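THE CLATWOOD BUNDLE
Laundry Notes, 1 September 2002
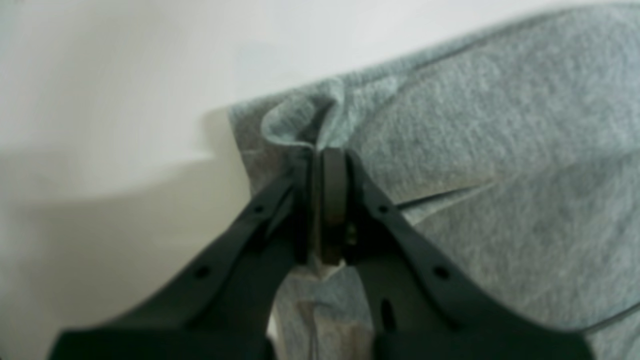
Winter washing at Clatwood has one natural enemy, and it is the fleece. A tea towel wants to be flat. A pillowslip will come around to the idea if you speak to it firmly. A fleece top has to be talked down from whatever shape it dried in, and as soon as you look away it puffs up again like a cat on a cold step. The heathered grey ones are the worst offenders, partly because they all look alike and partly because the fuzz grips the fuzz, so that you lift one and two of its mates come along for the ride. Start from the seam. It shows up as a darker line along the edge of the pale knit, and it's the only part of the garment with any sense of direction. Take a small pinch of cloth, pull it snug and let the rest hang. If you grab a great armful out of the middle you will be there until April.

We folded 93 tops for the last Clatwood Bundle, which went out to the Duman Street hostel and the two shelters on the Zider side of the river. Of those, 29 came back to the table for a second go after the pile leaned over in the night. Opinions differ on whose pile it was. The roster has been consulted and the roster is keeping quiet.

For the next Bundle we're after 200 warm things, clean and dry, with working zips if they have zips at all. Jumpers, trackie tops, hoodies and dressing gowns are all welcome. Please empty the pockets. We have enough bus tickets, and the mint somebody left in a dressing gown went through the wash and is now part of the dressing gown.

A word on fabric softener. Some of you are very generous with it. A fleece that has had three capfuls won't stay folded for anyone, and it makes the sorting room smell like a lilac having a panic attack. Half a capful is plenty, none is better. Pegging is also a matter of strong feeling, but we do ask that you hang fleeces by the hem. A top pegged at the shoulders grows two little ears and keeps them until it's washed again.

The Drirnano Hall trestles have been returned to us with one leg shorter than it was when they left. Until that's fixed, stack the heavy jumpers at the window end and the light stuff at the other. Ten to a pile and then start a new one, please, however well it seems to be going.

Drop-off is at the side door of Clatwood Hall, mornings only. Bags go inside on the bench, off the concrete. Tea is provided. Biscuits were provided last time as well, all 35 of them, and they were gone before the first sleeve was tucked in, so this time they're coming out at the end.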